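Prevum Hand Sleeve, second version (black, pack of 2)
$40.00
In stock at Lorusine
Last updated 2024-08-23

Hi, Soledad Zapata here! I look after the robot accessories at Lorusine, and if you bought the first Prevum sleeve from us before March, please read this before you scroll down to the size chart.

The first version had a fault. The thumb hem was too soft, and after enough open-and-close cycles it crept down and got pinched in the thumb joint. On our own machine that meant a stalled thumb motor and a hand that wouldn't let go of a bath towel (we had to cut power and wait, and I was not patient). Jailson Andrade over in the workshop pulled the sleeve off afterward and found a chewed edge and a thread wound tight in the joint. We went back through our returns and found 17 more with the same damage. Nobody was hurt, but a hand that holds on when you've told it to open is a safety problem and I'm treating it as one.

So we stopped selling it and had Cheon rework the thumb. The new hem is stiffer and stitched twice, and the thumb opening is 6 mm shorter, so there's more room between the fabric and the joint. The rest of the sleeve is the same knit as before, and yes, it still picks up lint like crazy.

If you have the old one:
Stop using it, even if it looks fine.
Power the arm down fully before you take the sleeve off. Pausing the program isn't enough.
Look into the thumb joint with a flashlight and pick out any loose thread with tweezers.
Send us a note with your order number and we'll mail you the new pair free. Keep the old ones or toss them, we don't need them back.

Basket work with a sleeved hand:
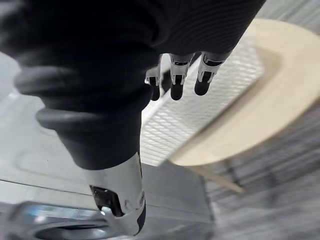
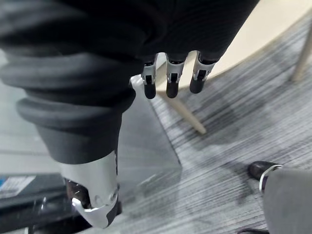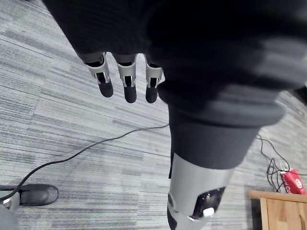

White basket on the wooden chair, both hands open:

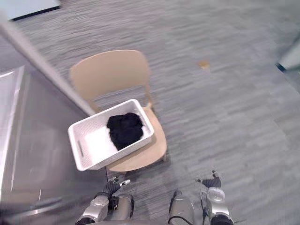 Fitting takes a few minutes once you've done it a couple of times. Start with the thumb, pull the hem straight, then work the rest up toward the wrist. Run the hand open and closed slowly 40 times with nothing in it and check the hem again. If it has moved at all, take the sleeve off and call me, please don't tape it! Tape was our first idea too and it left glue in the joint.

Fits the Wakmont hand, left or right. It does not fit the older Wakmont with the short thumb, and I don't have a date for that one yet. Wash cold, hang to dry, no fabric softener.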